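Chapter 5
Flexible Packaging: Bags, Liners, and Loose Film

Learning objectives

After working through this chapter, the reader should be able to:
distinguish a flexible package from a rigid one by its behavior under load;
identify the film properties that govern opening, filling, and closing;
choose between a bag and a tray for a given group of small parts;
complete a packing record for a mixed kit.

Key terms: film, gauge, haze, slack, headspace, nesting, kit, footprint

5.1 Introduction

The packages treated in Chapters 2 through 4 keep their shape. A carton, a tray, or a tin has the same outside dimensions on the shelf as on the drawing, and the packer can plan the load from those dimensions alone. A bag has no fixed shape. Its outline depends on what is inside it, on how much air is trapped with the contents, and on how it was last set down. Two bags cut from the same roll and filled with the same parts will seldom lie alike.

This has practical results at the packing bench. A rigid container can be counted, stacked, and measured without being touched. A bag must usually be smoothed or turned before its contents can be checked. The written procedure must allow for that step, and the time for it must be included in the bench rate.

The working example for the first half of the chapter is a bench layout with a bag of small parts, a boxed item, and an open tray. It is used again in the exercises at the end of Section 5.4.
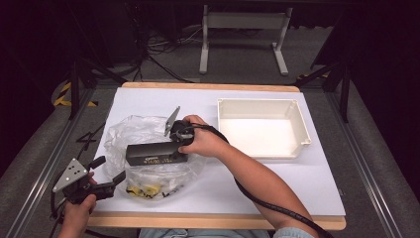
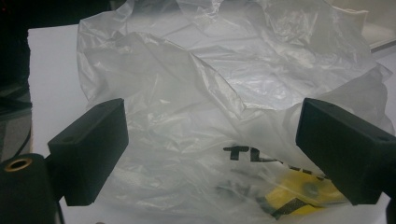
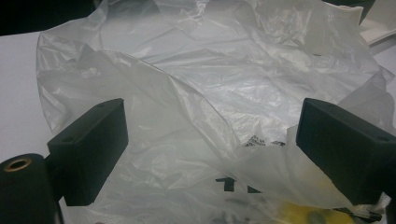 Figure 5.1. Clear or translucent plastic film on a white work surface.

Slack is the amount of film in a bag beyond what is needed to enclose the contents. It is expressed in this text as a ratio: the area of the flattened bag divided by the area the contents occupy when spread in a single layer. A ratio close to 1 indicates a tight package that is hard to load. A high ratio indicates a package that is easy to load but will fold over on itself. In the first view of Figure 5.1, the small yellow items and the few dark pieces are bunched near the bottom edge of the bag, and much of the remaining film carries no load. Such film adds to the footprint of the package and does nothing to hold the parts in position. The usual remedies are a smaller bag, a fold secured with tape, or a second seal placed just above the contents.

5.2 Film and visibility

Haze is the share of transmitted light that a film scatters. A film of low haze lets the packer read a label or recognize a part through the wall. Stated haze applies to a single flat layer. Each fold adds at least one more layer and changes the angle at which light strikes the surface, so a crumpled bag looks milkier than its data sheet suggests. The second view shows the effect on both contents and print. A bright yellow object can be made out through the flatter, lower part of the bag, while the black lettering can be read only for its first two characters, TL, before the folds distort it. In the third view the doubled areas are more opaque than the single ones.

Two rules follow for inspection:
Rule 5.1. Flatten the film over the contents before making any visual check.
Rule 5.2. Place printed identification on the part of the bag that will lie flattest when filled.

Rule 5.2 is often broken. Print is commonly centered on the empty bag for appearance, and the center is where many bags fold. Riquelme and Romaniuk discuss print placement at length in their bench manual, which is listed under Further Reading.

5.3 Bag or tray

A tray gives open access from above and holds its shape when empty. A bag closes on all sides and takes little storage space before use. Where parts are to be picked one at a time, use a tray. Where they are to travel as a set, use a bag, and place the bag in a tray or carton if it must be stacked.

Boxed items should not be stored on top of a filled bag. The load presses the film against any sharp corner beneath it, and the box has no level support.

Table 5.1 gives the packing record for kit 729, which contains 12 parts in 2 sizes. Copy the headings into a notebook before going on to Section 5.4.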